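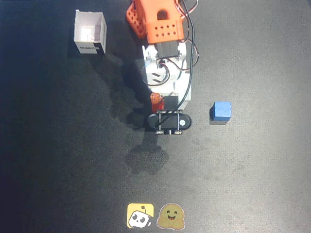 Charcoal-gray work surface, viewed from directly above.

Clurnia Bench Mat, Series 40
Item no. 2233
Manufacturer: Skerberg
Category: Work surfaces and bench coverings

Overview
The Clurnia Bench Mat is a needled wool-blend covering for assembly benches, repair counters and classroom worktables. It is supplied on the roll or cut to order and lies flat without adhesive. The mat is intended for dry indoor use.

Specifications
Thickness: 4 mm
Backing: natural rubber
Color: charcoal
Edge finish: plain cut; bound edge on request
Matching drawer liner: item no. 3194

Ordering
Cut lengths are prepared at the Zindgate warehouse. Customers should state the finished width and length in inches, with the width given first. Dimensions are taken as final once the order has been confirmed, and cut material cannot be returned unless it is faulty. Orders for bound edges require an additional week. The warehouse is closed for stocktaking during the second half of December.

Samples are available to schools, workshops and trade accounts at no charge. Requests should be addressed to Suleiman Tijani, Trade Sales.

Installation
Unroll the mat and leave it at room temperature overnight before trimming. Cut from the backing side with a sharp utility knife and a steel straightedge. On benches with a raised front lip, allow a small gap at the lip.

Care
Vacuum with a brush attachment. Remove metal filings with a magnet before brushing. Spills should be blotted and the area left to dry before work resumes. Do not machine wash. Solvents and hot tools will damage the fibers.

Warranty
The backing is covered against cracking and separation for four years from delivery. Normal wear and fading are excluded. Claims are handled by Garba Effiong at the Afolabi service office and must include the order number and the roll label.

Related items
Drawer liner, charcoal
Edge binding tape
Replacement knife blades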